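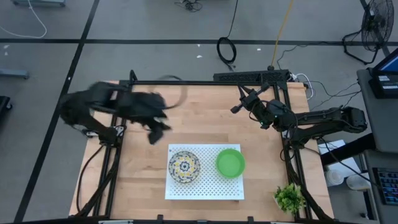 2 min read

Flolau Robotics, Warkuscombe site
Thread on the stop fault reported in May on our two-arm tableware bench. We said we would publish our findings once the review had closed. It has now closed.

The bench has a black arm on each side of a wooden top. The arms pick up bowls and dishes and set them down again, on the white platform or elsewhere within reach. The work is light and the speeds are modest, which is partly why the fault went unseen for as long as it did.

On the afternoon in question an operator pressed the stop button at the end of a run. The right arm stopped as designed. The left arm carried on with its swing for a further 200 milliseconds before the brakes came on. A dish was knocked to the floor and broken. There was no injury.

The operator reported the matter straight away and the bench was locked off. We wish to thank the operator for doing so. A late stop of that length is easy to miss by eye, and it would have been simple to put the broken dish down to a poor grip.

Rhona Tosh, who leads on safety at Warkuscombe, took charge of the review. Niall MacBrayne carried out the testing. Neither had worked on the bench before.

The stop button and its wiring were checked first. Both were sound. The signal reached the two arm controllers together on every test.

The fault lay in the software of the left controller. After an earlier update it had been set to finish its present movement command before acting on a stop. The right controller had not been given that update and still held the correct setting.

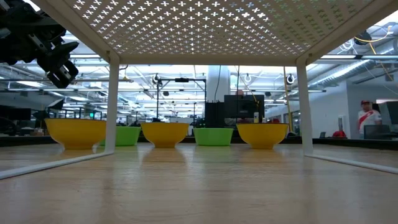 The delay therefore depended on where the arm was in its movement. With the arm nearly at rest over a bowl, the late stop could hardly be measured. In the middle of a long swing it showed in full. Our weekly stop check was always done with both arms parked, and it passed every time.

That check was our own procedure and the failing is ours. A stop test on a parked arm tells us that the button works. It tells us very little about how the arm behaves when moving, and the procedure should have been written with that in mind.

The update was prepared by our staff using tools supplied by Purves. We have shared the full record with Purves and they have been helpful throughout. We do not hold them at fault. The setting is described in their manual and our reviewer passed over it.

What has changed so far:
The correct setting has been put back on the left controller.
Both controllers now carry the same software, and the bench will refuse to start if they differ.
The weekly stop check is now done at working speed, with each arm in mid-swing.

Niall MacBrayne then ran 1000 stop tests on the repaired bench, divided equally between the arms and taken at different points in the movement. Every stop fell within the limit. The longest was 28 milliseconds. The results have been checked by a colleague at our Skurholm site.

Skurholm has a bench of the same type. It was taken out of use while the review went on and was found to have the correct setting on both sides. It has since gone back to normal work, with the new weekly check in place.

We have been asked whether anyone could have been within reach of the left arm. Site rules say that people must stay outside the marked area until both arms are still and the power light is off. The operator was outside it. The rules are unchanged, and all bench staff have been asked to read and sign them again.

We have also been asked why the bench stayed closed after the setting had been found. The correction itself took very little time. The review could not end until the update process had been looked at, and that meant going back through every change made to both benches since they were installed. No other wrong settings were found.

One action remains open. Changes to any setting that affects stopping will need a second signature from outside the project team. Rhona Tosh is drafting the wording and we will add it to this thread when it is agreed.

Other groups using a similar two-controller layout may have a copy of the test script and the blank record sheet on request. Please write to the safety office at Warkuscombe and state which controller software you are running.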